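Research Update: Learning to Handle Paper from Hand-Held Demonstrations
Tue 20 July

The Joltosa project has completed the first stage of its study on how robots can learn to pick up soft, thin items that do not keep their shape. Work was carried out by the manipulation group at Stellolard, with support from the Sukness research fund.

Most robot picking systems are built for boxes, bottles and other firm objects. Paper poses a different problem. A sheet that has been folded or crumpled offers no fixed edge to grip, and its outline changes each time it is touched. Writing rules for every case is not practical, and the group has therefore chosen to teach by demonstration. Staff members use a hand-held gripper fitted with a camera, which records the task from the point of view the robot will later have. No robot arm is needed during recording, and sessions can be held at any free table in the building.

Since January, the group has collected 1330 demonstrations in this way. Of these, 157 were set aside for testing and were not used in training.
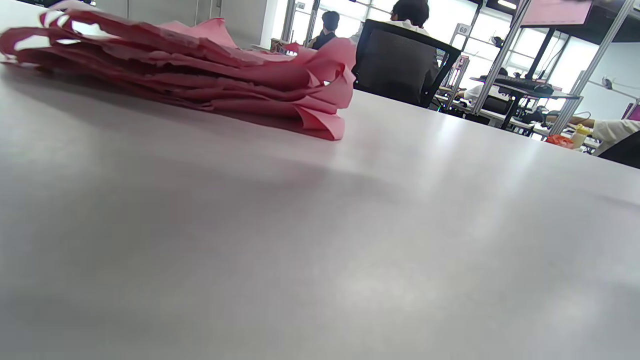
Folded pink and red paper on a work table, seen from the camera of the hand-held gripper.

The main result concerns the choice of grasp point. A model trained on views of the whole pile tended to aim for its center, where several layers lie together, and often lifted more than one. The revised model, known within the project as Montoya, first looks for raised folds and curled edges and then selects the one that stands most clearly apart from the layers beneath it. On the test set, its choices matched those of the human operators more often than those of the earlier model.

Lighting remains a difficulty. Strong daylight and reflections on pale tabletops can hide the edge of a sheet, and errors were more frequent under these conditions. The group will record further sessions at 8 additional tables during the second stage, which is planned to last 9 months.

A technical report is being prepared and will be made available to partner institutions on request. Departments wishing to offer table space for recording may contact the Joltosa project office.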